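Chapter 6
Looking After a Hand-Held Gripper
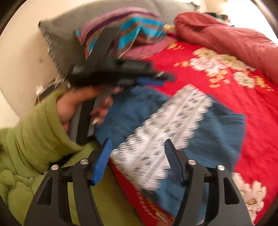
6.1 Before the first fold

A pair of hand-held grippers used on clothing picks up lint, stretched threads and skin oil with every garment. On a sweater the pads get the worst of it. This chapter covers the care of one pair from the start of a shift to the end: cleaning the finger pads, checking the screws in the frame, setting the gap and writing up the log.

The worked case is the pair kept by Hakim Ginting at Premside, used for folding and sorting in furnished bedrooms. By the July service each gripper in the pair had passed 4,000 closings. The pads were changed at that service and the fingers were left as they were.

You will need a soft brush, a lint-free cloth, a hex key set and the log sheet in Appendix B.

Parts named in this chapter

Finger: the moving part that closes on the cloth.
Pad: the textured piece at the end of the finger. It wears first.
Side plate: the curved black plate on each side of the frame.
Frame screws: the round-headed screws that face the user.

6.2 Service intervals

Brush the pads after every 40 garments. Work along the grooves and never across them, or lint packs into the ends. Every 1,000 closings, check each frame screw by hand and close the fingers on a strip of paper. The paper should hold along the full length of both pads. If it slides at one end, the pad is seated at an angle and must be taken off and refitted (Section 6.4).

Ecaterina Pîrvu, who wrote the first Premside log sheet, kept a separate line for each gripper. Keep to her layout. When both are entered on one line, a worn pad on the left can go unnoticed behind good numbers from the right.

Section 6.3 begins with removing the pads.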